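Search this site
Enter keywords

Print this page | E-mail this page

Moving from hand picking to robot picking, what happens to the pickers?

Posted by Mfinanga, 2/16/20

I work at a returns warehouse near Isthorpe. There are 42 of us on the sorting floor and we have been told that mixed small items will go to robot arms by the end of the year. Management say no jobs will go but they are vague about what we will be doing instead. Has anyone been through this? I am mostly interested in the day to day side, breaks, targets, who gets trained and so on.

Dennis Sang

We went through it at the Plernovside site. The arms took the bin to bin work, so taking odd items out of one bin one at a time. They are slower than a good picker but they keep going through the night. My job went from picking to looking after 3 arms. I clear bins, deal with items the gripper can't hold and write down each stop on a sheet.
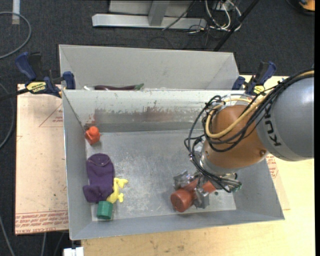 Do the pickers have to learn programming?

Most don't. At our place you learn to stop and restart the arm safely, read the fault screen and swap the gripper fingers, and a technician does anything deeper than that.

The training was two days and everyone on the floor got it, but only because we asked. The first plan was to train the team leaders only. Get that in writing before the arms arrive.

Targets are the other thing. Ours used to be 328 items a shift each. Now there is a target for the whole cell and it took months to agree what counts as our fault when the arm stops. Breaks are better on paper. In practice you get called back if two arms stop together, so ask who covers.

balville_nights

Less lifting, more standing about. My back is better but it is boring and I miss having people to talk to. There were six on my line and now it's me and one other, the rest went to packing. Same pay so far. The noise is about the same as before.

Isthorpe Rob

Ask your union rep. We were given 60 days' notice of the change and a chance to comment, and hardly anyone did.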